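Search this site
Enter keywords
Print this article | E-mail this article

Stop telling me the battery will fix it

I like batteries. I want to get that out of the way, because every time I write about the grid somebody assumes I've got a coal truck idling in the driveway. I don't! I have panels on the roof and a heat pump that hums like a refrigerator, and I'd buy both again tomorrow.

But I've been following the fight over the Skikberg storage site since July, and I've lost patience with the way we talk about it. The pitch from Drasidano (the developer) goes like this: build the big battery next to the wind farm, soak up the extra power at night, sell it back at suppertime, and everybody's bill goes down. Lovely. I'd sign up for that too.

Then you read the filing, and the battery runs for two hours at full output. Two! That's a fine thing to have when everyone gets home and turns on the oven. It does very little for a gray, still week in winter, and a gray, still week is what my neighbors are scared of when they show up to complain. They keep asking about January and they keep getting an answer about suppertime.

What would help with January is dull stuff. The line from Skikberg down to Gape is old and too small, and on windy nights the turbines get told to shut down because the power has no way out. A bigger line would let us send wind south when we have it and pull power north when we don't. It would also cost a lot, cross plenty of backyards, and give no politician a ribbon to cut for years (you try getting a crowd excited about wire).

And then there's insulation, which I will bring up at any party until I'm asked to leave. Half the houses on my street leak heat like a barn. Every one we seal up is a bit of winter demand we never have to chase.

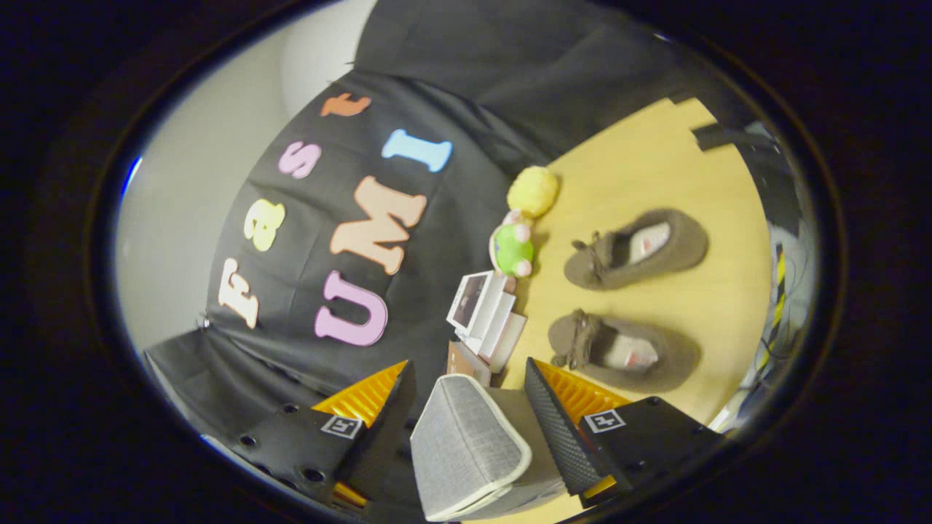

By the Energy Columnist
November 10, 2019

So do I want the battery turned down? No, build it. I just want the utility, Fosis, to be made to file its plan for the line in the same breath, with a date on it and a penalty if the date slips. Right now the approval treats them as separate questions, and I know which one will quietly slide to the bottom of the pile.

I'd also like the next public meeting to start with the winter numbers. Put them up first, before the sandwiches, and let people ask about them for as long as they want.

2 comments | 2 shares
Print | E-mail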